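Ticket 379 -- Wall unit, front room: overhead door will not stay shut, top section leaning off the brick
Site: Osinbridge, first floor
Product: Dekon tall wall unit, white, with overhead cabinet and open shelving
Status: Closed
Handled by: Danilo Tagle
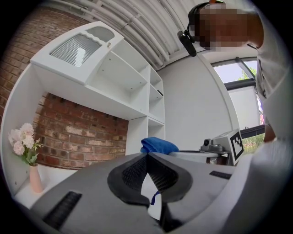 The fault was reported in May as a door that drifts open by itself. The client had already replaced the magnetic catch once, with no change. The unit is a white Dekon carcass, overhead cabinet on top, open cubbies stepping back to the right of it, and no back panel between the cabinet and the low surface. The brick shows through there, and it is old brick, not flat. The door has a frosted, ribbed glass panel and a small round silver knob on its right side, so it is hinged on the left and the weight of the glass hangs off that side. The pink vase with the artificial flowers lives on the low white surface and was to be moved before any work on the fixings. Priority set to normal. No injury, no breakage.

Entry 1, 09:10
Phone call with client. Door opens by a hand's width within a minute of being closed, more quickly if someone walks across the floor. Asked whether the hinges had been adjusted. Client said a relative had "turned all the screws a bit". Asked for the door to be left alone until the visit and for anything breakable in the overhead cabinet to be taken out.

Entry 2, 09:40
Checked the order. Unit supplied flat, assembled on site by others. Height as delivered 2,000 mm. Cabinet depth 328 mm. Two wall brackets should have been in the fittings bag, with a sheet stating that they must be fixed to masonry or to a stud. No record of who fixed them or into what.

Entry 3, 13:15
On site. Put a spirit level on the side panel of the overhead cabinet. Out of plumb, top leaning into the room. Level across the underside of the cabinet, left to right, was good. Level front to back was not. A door hung on a cabinet that leans forward will swing out, whatever catch is fitted, unless the catch is strong enough to hold the weight. The replacement magnet was the same strength as the first one.

Hinges checked next. Both were wound to the end of the depth adjustment. Returned both to the middle position. The door then sat square in the opening but still drifted. This rules out the hinges as the cause, though they had been making it worse.

Entry 4, 13:50
Emptied the overhead cabinet and the upper cubbies. Contents put on the floor on a dust sheet, in the order they came out. Vase moved to the far side of the room.

Pulled gently on the top of the unit. The left bracket moved with it. The right bracket held. Removed the left bracket screw by hand, without a screwdriver. It had gone into a mortar joint, with a plastic plug one size too small. The mortar behind is soft and runs out as sand when touched. The right screw is in the body of a brick and is sound.

Cause recorded as: left bracket fixed into mortar, failed under load, top of unit pulled forward by the weight of the door.

Entry 5, 14:20
Looked at the base. Front feet turned in fully, back feet turned out two full turns. This tips the unit forward. Probably done to clear something at the back edge of the floor, but nothing is there now except a strip of old paint. Could also have been done by guesswork. Client does not know. Back feet brought down to match the front, then all four set with the level on the low surface.

With the feet corrected and the left bracket loose, the top sat nearer the wall but still had a gap at the left. The brick face is hollow at that point. Measured the gap with a folding rule and cut a hardwood packer to suit. Did not drive the screw up to close the gap, as this would have racked the cabinet and put the door out again.

Entry 6, 14:45
New hole marked 246 mm in from the side panel, in the middle of a brick. Drilled on rotary first, hammer only after the drill had bitten, to avoid cracking the face. Vacuum held under the drill. Botha frame plug, long type, with the screw supplied. Tight and no movement in the plug.

Old hole left open for now. Client may want it pointed with lime mortar later. It is hidden behind the bracket and takes no load.

Entry 7, 15:10
Door refitted. Adjustment done in this order:

Height first, until the gap above the door was even.
Side to side next, until the knob side ran parallel with the cabinet edge.
Depth last, with the door closed against the catch.

The door stayed where it was put at closed, half open and fully open. Walked across the floor six times, heavily, with the door on the catch. No drift. Walked across with the catch covered by tape. No drift either, so the catch is no longer doing work it was not meant to do.

Entry 8, 15:25
Shelves reloaded by the client with heavier items at the bottom. Some discussion about this. The client had kept the heavy serving dishes in the overhead cabinet because the glass hides them. Advised that the bracket will carry them but the cabinet floor will sag in time. The dishes have gone into a cupboard elsewhere. Lighter things only behind the glass door from now on.

Vase returned to the low surface. Client asked whether the unit could be moved a little to the right so that the flowers would get more daylight. Not possible without drilling again. Noted that they are artificial. Client said the colour looks better in the light. No action.

Entry 9, following week
Follow-up call. Door still closed, no noise from the hinges. Client reports a faint creak from the top left when the heating comes on in the morning. Asked for it to be listened to for a few days. If the creak is regular and stops after a few minutes it is the panel moving against the packer, and a strip of felt will deal with it.

Entry 10
Creak confirmed as regular, once each morning. Posted a strip of Stallness felt, self-adhesive, with a note on where to slide it in. Client fitted it without loosening the screw, which was what the note asked for. Creak gone.

Parts used
1 frame plug and screw, long
1 hardwood packer, cut on site
1 felt strip, self-adhesive
Original magnetic catch refitted by client's request -- the replacement is in the drawer as a spare

Notes for anyone opening a similar ticket
Check plumb before touching the hinges. Three of the last tickets on this unit came in as hinge or catch faults, and in all three the top was off the wall.
Do not fit a stronger magnet to a leaning cabinet. It hides the lean, and the load on the bracket is unchanged.
On exposed brick, find the joints before marking out. With this unit the brick is open to view below the cabinet, so the courses can be measured upwards from there and carried on behind it.
Where the brackets land on a joint, move the bracket. The rail has enough length for it.
Take the glass door off before pulling on the unit, or have a second person hold it. It was left on in this case during the first check and should not have been.

Open point
The assembly sheet gives the bracket position from the side panel only and says nothing about mortar joints. Raised with Dekon as a request for a line to be added. Reply received that it has been passed on. Ticket closed on our side; to be reopened only if the left bracket shows movement at the next visit.

D. Tagle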